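Nemstead Work Table, White Top
by Jastness
Item: NEM-68-W
$519
In stock. Ships in two cartons, which rarely arrive on the same truck.

Add to cart | Save for later | Compare

Overview

It's a table. It has a flat white top, legs at the corners, and very little personality, and we have sold a lot of them to people who came in wanting something more interesting. The Nemstead is 68 inches long, which suits one person spread out or two people who get along. It goes into workshops, classrooms, sewing rooms, labs, mail rooms and at least one bakery office where it holds up a printer and a great many invoices.

The top is plain white from edge to edge. There is no wood grain printed on it, no speckle, and no ruler along the front that turns out to be in centimeters. If you drop a small black screw on it, you will find the small black screw. Anyone who has spent an afternoon patting down a speckled gray countertop will understand why we lead with this.

The finish is matte. It won't bounce your work lamp back into your eyes, and it does a fair job under overhead lights too. It will also show you every coffee ring you make, promptly and in detail. Wipe it with a damp cloth and a drop of dish soap. Permanent marker comes off with rubbing alcohol if you get to it the same day. After a week you have a decorated table.

What it holds

Jastness rates the Nemstead for 1,068 pounds, evenly spread. We asked them where the extra 68 came from and got a polite email about test methods. "Evenly spread" is doing some work in that sentence: they mean boxes of paper laid out across the top, and they don't mean an engine block on one corner. For clamp-on gear such as vises, lamps and monitor arms, keep to the outer six inches, where the frame runs underneath, and put the scrap of rubber from the hardware bag between the clamp and the underside. The scrap looks like packing trash. Please don't throw it out.

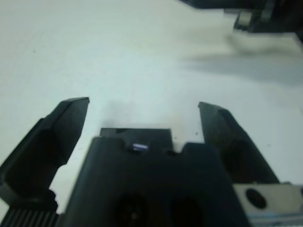 The legs come at one height, 30 inches, with a screw-in foot at the bottom of each for leveling. You get 4 feet and they all turn the same way, an improvement on the last version. Run them out until the table stops rocking, then snug the lock nut up with a wrench. If you run them out more than an inch, the problem is your floor, and you should be shopping on a different page.

Casters are sold separately (see Options). They lock, and with all of them locked the table stays put for ordinary bench work. It will still creep if you are sawing or hand planing, so stick with the fixed feet for that.

Putting it together

The instructions say twenty minutes. Allow an hour, and another pair of hands for the part where the top goes over. Lay the top face down on a blanket first. It is a white top, it will be white for years, and it would be a shame to start it off with a gouge from your own driveway.

All the bolts are the same length, so you can't use the wrong one, though customers have written in to say they felt they had. Leave everything loose until the last leg is on, set the table upright, and then tighten. If you tighten as you go, the fourth leg will not line up and you will say things about us.

A hex key is included. Use your own if you have one.

Specifications

Length: 68 in.
Depth: 30 in.
Height: 30 in. with feet all the way in
Top color: white
Top finish: matte
Frame color: gray
Load rating: 1,068 lb, evenly spread
Leveling feet: 4, included
Assembly: required, sorry
Warranty: five years on the frame, two on the top

Options and add-ons

Nava caster set. Rubber tread, all locking. Adds three inches to the height, so check your chair before you order.

Clamano under-shelf. Hangs below the top along the back half. Good for power strips and things you mean to deal with later. You give up some knee room, and tall people notice.

Nava edge rail. A low lip that clips on across the back so pencils stop going down behind. Also white, though a slightly different white. We have brought this up with them.

Replacement top. Same size, same holes. For anyone who went ahead without the blanket.

Questions we get

Can I put two end to end?
Yes. Level them separately, then nudge them together. There will be a seam. A strip of white tape hides it from anyone who isn't looking for a seam.

Does the white go yellow?
Ours in the showroom has been by a south window since the line came out and still passes for white. The spot where the tape dispenser sat is whiter.

Can I cut on it?
With a knife, no. Use a mat. The finish is tough against rubbing and scraping and has no opinion at all about blades, which go straight in.

Can I drill through the top?
You can, and it ends the warranty on the top but leaves the frame covered. Drill from the white side down, with masking tape over the spot, and seal the inside of the hole with whatever clear varnish you have.

Does it come in black?
No. Jastness made a black one for a while. It showed dust from across the room and people sent them back.

Shipping and returns

Curbside delivery is included in the price. Curbside means the curb. Inside delivery can be added at checkout. Returns are accepted within 30 days if the table has not been assembled and you still have both cartons, including the corner pads. Call before refusing a carton for damage, as the outer box often looks much worse than what's in it.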